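FOR IMMEDIATE RELEASE
March 7, 2019

Wetberg Robotics Club to Show Off Its Laundry Project at Spring Open Night

Students spent the winter folding sweatshirts with hand-held grippers. Now they want your old clothes.

WETBERG – Hi, I'm Tươi Hứa, and I run the after-school robotics club at Wetberg High. I usually write these releases in the very proper third person, the way I was told to, and then my students read them and ask who that stiff person is. So this year you're getting me.

The short version, for editors in a hurry: our club is holding a free open night in the school cafeteria, doors at 6:30 p.m., and we'd love to have families, neighbors, reporters and anybody with a pile of clean laundry. We'll be showing Project Prarkum, which is our attempt to teach a two-armed robot how to fold a hooded sweatshirt. We'll also be collecting clothes for the next stage of the project. Parking is in the lot behind the gym (please use the side door, the front one sticks).

The long version goes like this.

Every fall I ask the club to pick one household chore and stay with it for the whole school year. Last year it was setting a table, and I still find plastic forks in my desk. This year the vote came down to dishes or laundry, and laundry won by 4 votes after a very heated speech by a sophomore who has three brothers. I was secretly rooting for dishes. A plate is stiff! It has one shape, and it keeps that shape when you pick it up. A sweatshirt has a hood, two sleeves, maybe a pocket, maybe strings, and every time you put it down it lands some new way.

That's what makes it such a good problem for teenagers, though. They all know how to fold a sweatshirt (their parents may disagree) and hardly any of them could tell you how they do it. We spent our whole first meeting with one kid reading out folding instructions and another kid following them exactly as written. "Bring the sleeve over." Over what? Which sleeve? From which end? By the end of the hour the whiteboard was full and the sweatshirt was inside out.

So we went about it another way – the students fold the clothes themselves, using grippers they hold in their hands, and a camera on the gripper records what it sees. The robot's software then learns from those recordings. The nice part is that you don't need to be standing next to the robot to help. We have one robot and a lot of students, and before this project most of my kids spent most of their time waiting for a turn. With hand-held grippers they can all be working at once, on a table, on the floor, on a bed, wherever clothes get folded in real life.

And real life is the point. Our first recordings were made on the same black lab table under the same lights, and the software got pretty good at the black lab table. Then we threw a striped towel under the shirt and the whole thing fell apart. It was reaching for stripes! After that, the rule was that we practice where people live, with the blankets and pillows left right where they are.

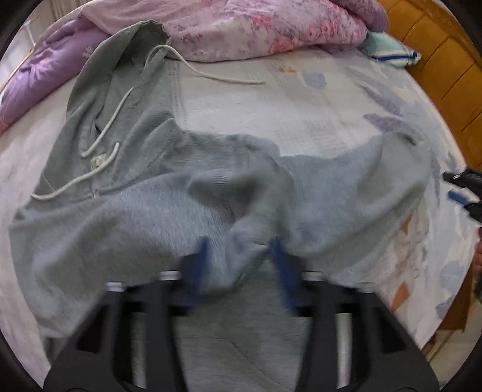
Photo courtesy of the Wetberg Robotics Club

I get asked why we don't just tidy up first. Flowered comforters, printed sheets, all of it stays, and my students have gotten almost proud of how busy their backgrounds are. What the software needs to learn is where the sweatshirt stops and the bed starts, and a printed sheet is a harder lesson than a plain one.

Drawstrings are their own chapter. White strings on a gray hoodie are easy enough for a person to see, and they will still get you every time. They slide off to the side, they loop around, they get pinched along with the fabric when all you wanted was a sleeve. The kids argued about them for most of December. One group wanted to tuck the strings into the hood before every fold. The other group said that was cheating, and that a robot should take a sweatshirt as it comes. We tried both ways and kept both sets of recordings, labeled separately, and I'm told the matter is still not closed. If you come to the open night, ask any of them about it and then get comfortable.

The pinch is the other thing visitors will get to try. We use grippers with blue pads on the ends of two black fingers, and you work them in pairs, one in each hand. It looks like nothing. Then you try to pick up a single layer of fleece and you come up with both layers, or with the sheet, or with air. You have to come in low, press down a little, and let the fabric bunch up between the pads before you close. Our students can do it while talking about their chemistry homework. I've been practicing since the fall and I'm still the slowest folder in the club – there's a chart.

Our goal for the year is 1000 good folds, start to finish, and a good fold has a definition that the students wrote and that I'm not allowed to change. The sleeves have to be in, the hood has to be down flat, and the whole thing has to survive being picked up and moved to a stack. A fold that comes apart on the way to the stack goes into a separate folder called "Almost," and that folder has turned out to be very useful to us. We look through it together on the big screen with popcorn. Some of the best fixes this year came out of those popcorn meetings, including the switch to starting with the far sleeve.

I should say something about money, since people ask. The robot is a used Bernum two-arm bench model that the school bought secondhand, and it had plenty of miles on it before it got to us. A local hardware store, Paracha Supply, gave us a grant of $2000 for parts, and they've also been very patient about how often we come in for the same size of screw. Everything else has come from bake sales and from parents, who have driven kids, hosted folding sessions and given up their bedrooms for whole afternoons. Thank you! I know some of you went home to find your laundry more folded than you left it, and some of you found the opposite.

On to the open night. When you come in there will be a folding station on your left where you can use the grippers yourself, with a student next to you to help. Kids are welcome, and the little ones are often better at it than the grown-ups, which the grown-ups don't love. At the middle tables the students will show how a recording gets checked and labeled, and they'll play some of the clips. The robot will be up on the stage. It will be trying sweatshirts all evening, and I'm promising nothing. As of this writing it does well with a child's sweatshirt with no strings. With an adult hoodie it gets the first sleeve most of the time and the second sleeve when it feels like it. The students want the public to see it as it is, misses and all, and they'll be up there to talk you through what it's doing.

We'll have a short talk at 7:15, given by the seniors. They've asked me to keep out of it. I believe there are slides about the history of the building too, which opened in 1969 as a vocational school and had a full laundry and tailoring shop in what is now our lab. We only learned that this winter, when one of the students was looking through old yearbooks in the library. There are pictures of rows of ironing boards standing right where our robot is bolted down. A couple of graduates from those classes have said they'll come, and I have every intention of putting grippers in their hands and seeing what they can teach us.

Now, about your clothes. For the next stage we need variety, and my students only own so many hoodies. We're looking for sweatshirts and sweaters in any size and any color, with zippers, without zippers, strings or no strings, worn out elbows and all. Please wash them first. We could also use bedspreads and sheets with loud patterns – the louder the better, so if there's something in your closet that you've never had the nerve to put on a bed, bring it along. Everything we collect will be used by the club through the end of the school year, then washed again and given to the clothing closet at the community center. Bins will be next to the cafeteria door.

If you can't come but you'd like to help, we're also looking for families who would let two or three students and me come by for an afternoon of folding. We bring the grippers and the snacks. You bring the laundry, and you get to keep it. We don't record people's faces, we don't go through drawers, and we'll put the pillows back.

Reporters and photographers are welcome at the open night and at our regular practices. The students are good talkers and they like being asked hard questions. If you'd like to interview anybody under 18, please let me know ahead of time so I can get the permission form home and back, which can take a while depending on whose backpack it's in.

About the club: The Wetberg Robotics Club meets after school in the old tailoring shop, down the hall from the cafeteria. It is open to all Wetberg High students, with no experience needed and no fee. New members can join at any point in the year, and yes, you'll be folding on your first day.

Press contact: Tươi Hứa, club advisor, through the main office at Wetberg High. Leave a message and I'll call you back after practice.

###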